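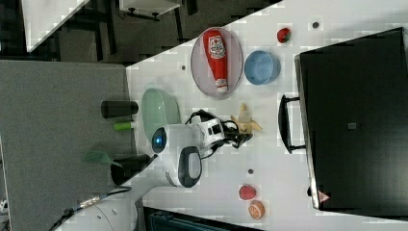

You have to tip everything out first, Magnus Sutherland told me, or you're only shuffling. He meant the play kitchen, and he said it standing in my doorway with his coat still on, looking at the heap my two kids had made of theirs. I'd asked him over for coffee. I got a whole philosophy of toy food instead, and I've been living by it since November, so I may as well pass it on!

Toy food spreads. You start with a strawberry and a banana, somebody's aunt adds a tomato, and then real things begin to drift in from the actual kitchen - a bowl, a plate you'd been wondering about, the ketchup. My son will not serve a pretend meal without ketchup. I have gone looking for the bottle at dinner and found it lying on a plate among the fruit more times than I care to admit (it goes back in the fridge, it comes out again, we've made our peace).

So, tipping out. Pick a pale, bare table if you have one. I used to do this on the rug, which has a pattern like a fruit salad, and I lost half an orange in it for a week. On white, a red strawberry the size of a walnut has no place to hide. Give yourself 30 minutes and put the radio on.

Then the bowls. Magnus is firm about bowls and I've come around to his side. Ours are a pale green and a light blue, and they're real ones, the everyday kind. Fruit goes in one, everything else goes in the other, and the plate stays out for whoever is playing waiter. I tried a fancier system last winter, with a set of 3 lidded tubs from Ellow, labels and all. My daughter peeled the labels off and wore them. Open bowls win, at least in this house, where a lid is just one more thing to find under the couch.

The cut fruit gave me trouble. Halves wander. You'll have one side of an orange showing its segments and no idea where the other went, and the temptation is to throw out the widow. Don't! A half orange is the best piece in the set. It's soup, it's a steering wheel, it's a hat for a bear. Mrs. Ní Mhurchú down the street keeps a whole dish of odd halves for her grandkids and they go for it before anything new.

What I do throw out is anything chewed past recognition. We had a banana from the Illier toy shop that had been through both kids and the dog, and I said goodbye to it on trash night with no ceremony at all. Its replacement has a proper peel and has already been served to me as a telephone.

Wakach Magazine - Home & Family | Contact the editors | Copyright Wakach | Back to top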